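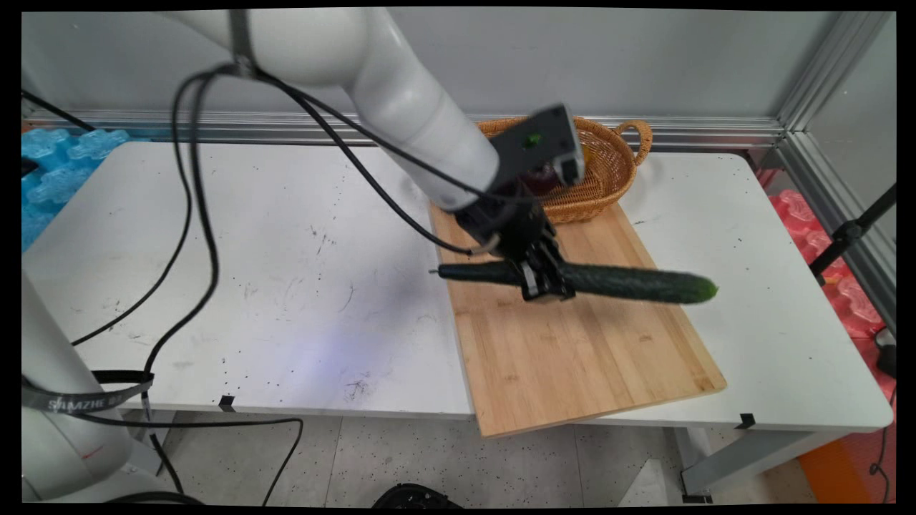
Two grippers and one very patient cucumber

3 min read

So the parallel gripper won the cucumber round, and I owe Ro-un Yoon a coffee. I'd bet on the soft one! Soft fingers, soft vegetable, how could it lose? But a cucumber is heavier than you think when you're only holding one end of it, and the soft fingers let the long side droop every time the arm swung over to the board. The plain black two-finger one just clamps on and keeps the thing level.

Mind you, I was grabbing it off-center on purpose. If you pick up a cucumber dead in the middle, pretty much anything will hold it (I tried kitchen tongs taped to a broom handle once, long story). Going in near one end is the mean version of the test, and it's also closer to what you'd want if the other end is going under a knife someday. No knives yet — Renzo Leone has made me promise, in writing.

The soft gripper is the Westberg, on loan until June. The parallel one is the Morelli I've had since the spring. Swapping them takes me 24 minutes, most of it spent on cables. I have tried clipping the cables, looping them, and swearing at them. If they're too tight the wrist stops short of where I told it to go, and if they're too loose they drag over the tabletop and catch on whatever I left out.

The bumpy skin helped more than I expected. I ran the same pick with a peeled cucumber and the Morelli lost it on the first lift, straight onto the floor, while the Westberg hung on quite happily. So if your vegetables are naked, go soft, I guess?

Force settings were the fiddly part. I started at the default and got two neat dents in the skin. Turned it down 3 notches and the dents went away, and it still held through a full swing from basket to board. One notch lower and it started to slip at the turn. That's a pretty narrow window, and I'd bet it moves again with a fatter cucumber.

The controller is still the old Trurnent and it still forgets its home position if you unplug it, so don't unplug it. Ro-un wants me to try eggplant next. I've got the Westberg for a few more weeks, so eggplant it is, and then maybe a ripe tomato if I can find my apron.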